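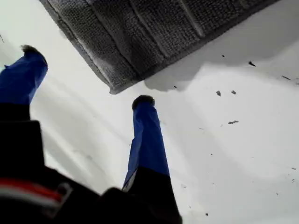

Skolis Community Kitchen
Progress report to the Farken Fund
Prepared by Takeshi Sasaki, kitchen coordinator
13 March 2022

Grant purpose: refit of the shared work benches and small storage at the Skolis kitchen

1. Where we are

The bench work is finished and in use. Storage is mostly done. The labelling and the written guide for user groups are behind, and I have set out below what is left and when we expect to finish it.

The previous report, sent in December, covered the removal of the old benches and the repair of the wall behind them. This one covers the period after that. The kitchen was closed to user groups for 2 weeks while the new tops went in, and has been open on its normal timetable apart from that.

2. Benches

The old tops had swollen along the front edge and the joins had opened up, so crumbs and water got in and could not be cleaned out. We replaced them with plain white tops with a rounded front edge. The supplier was Plarkska, who also supplied the brackets. The first delivery was missing the end pieces for the bench under the window. These were sent separately and there was no extra charge.

The white was chosen by the user groups over a speckled grey. The argument for it was that spills show up straight away and get wiped. The argument against was that tea and turmeric stains show up too. We have had one turmeric mark so far, near the sink, which has faded with bicarb but is still there if you look for it.

Bench height was raised slightly on the long side of the room. The short side was left at the old height for people who work sitting down. The seniors' lunch group asked for this in writing before the work started and have told me they are happy with it. They would also like a second stool with a back. That is outside this grant and I have put it on the general list.

3. Mats

Dark grey mats were bought for the bench tops, to put under chopping boards and mixing bowls so they do not slide. They are textured on the top and can be rinsed in the big sink. They take longer to dry than we were told they would. At present they are hung over the rail by the back door at the end of a session, and some groups are better at this than others.

I would not buy the larger size again. It is awkward to rinse and it hangs down to the floor when it is on the rail. The smaller size does the same job.

4. Storage

The open shelves above the long bench have been taken down and replaced with closed cupboards. The drawers under the bench have been refitted with new runners. Each regular group now has its own drawer, and shared utensils are in the cupboard nearest the door.

The tall cupboard for dry goods is in place but one door does not close properly. The hinge has been adjusted twice. The fitter thinks the floor is out of level at that end and wants to pack the base, which means emptying the cupboard. We have agreed to do this between school terms when the kitchen is quieter.

The old shelf brackets were in good condition and have gone to the community garden for the potting shed.

5. Spending

Spending on the benches, mats and storage to the date of this report is $2846. All invoices are attached. The unspent balance is $485, which is set aside for the items below:

- packing and rehanging the tall cupboard
- drawer dividers for the shared utensils
- printing and laminating the kitchen guide
- a replacement tap washer kit and sealant for the join behind the sink

I do not expect to go over this amount. If the cupboard turns out to need a new door I will write to the Fund before ordering anything.

One change from the approved budget should be noted. Money allowed for a hired skip was not needed, as the old tops went to the tip on a borrowed trailer. I moved that money to drawer runners, which cost more than the original quote. This was approved by email and a copy is with the invoices.

6. Use of the kitchen

All the groups that used the kitchen before the refit have come back. The new regular booking is Lu, a small dumpling-making class that meets in the evening and uses the long bench for rolling and folding. They asked about bench space before anything else, and they would not have fitted into the old layout. They clean up well and have had no trouble with the drawers.

The after-school cooking group has gone back to its usual slot. Their leader has asked for a lower hook rail for aprons. We had a spare rail and it has been put up beside the pantry at no cost to the grant.

Comments in the kitchen book have been mostly about small things. The light over the short bench throws a shadow when you stand close in. The cupboard handles catch on apron ties. The handles are easy to swap and I will look at prices. The light belongs to the building owner and I have passed the comment on - no answer yet.

7. Cleaning

The cleaning routine has been rewritten to suit the new tops. Scouring pads are no longer kept at the sink, as they dull the finish. Groups are asked to wipe down with warm soapy water and a soft cloth, then dry the bench. The spray we used before is fine on the new surface, and we will finish the stock we have.

A deep clean was done before reopening. The space behind the fridge had not been reached for a long time and took most of a morning.

8. Still to do

The kitchen guide is in draft. It covers opening up, the stove, the mats, where things are kept, and what to do with leftovers. Two of the groups have read it and sent back changes. It needs a shorter version for the wall.

Drawer labels are waiting on a decision about the shared drawers. Some people want words and some want pictures. I think we will end up with both.

The sealant behind the sink should be redone before winter. The present bead has lifted at one corner. It is not leaking but it collects dirt.

9. Next report

The final report will follow once the cupboard has been fixed and the guide is printed. It will include the remaining invoices and a short note from each regular group. If the Fund would like to visit before then, mornings are best, and parking is easier from the lane side. Please ring the kitchen first so that someone can unlock the gate.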